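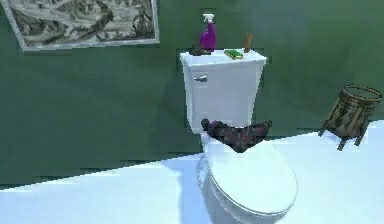
Combien d'exemples faut-il pour commencer un entraînement ?

Pour une seule tâche, nous commençons quand nous avons 1489 épisodes acceptés. Avec moins, les courbes bougent trop et je ne sais pas quoi en penser.

**2/** Le lot de cette semaine s'appelle Cemadwood. C'est tout en simulation : une salle de bains, des objets sur le réservoir des toilettes, une porte. Anas Bensaid a écrit les consignes, moi je relis les épisodes.

**3/** Hier soir le compteur disait 1495. J'étais content pendant trois minutes. Ensuite Waldemar Kaczmarczyk m'a signalé quatre épisodes enregistrés deux fois. Il en reste donc 1491, cela suffit quand même.

**4/** La porte me donne plus de travail que les objets. Quand le point de vue est très proche, le bois remplit presque tout et on perd la pièce derrière.
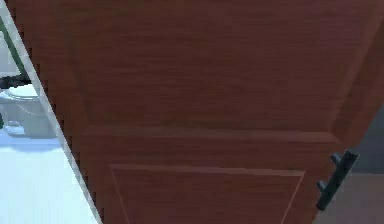
*Porte brune, poignée foncée à droite. Lot Cemadwood.*

**5/** Je garde aussi ces vues-là. Sherif Morsy préfère les enlever, nous en discutons depuis janvier. Mon argument : le modèle devra bien ouvrir la porte de près.

**6/** Pour ceux qui demandent le format : un fichier par épisode, la consigne en texte, les actions à côté. L'outil de relecture est Zulline, je mettrai mes réglages lundi.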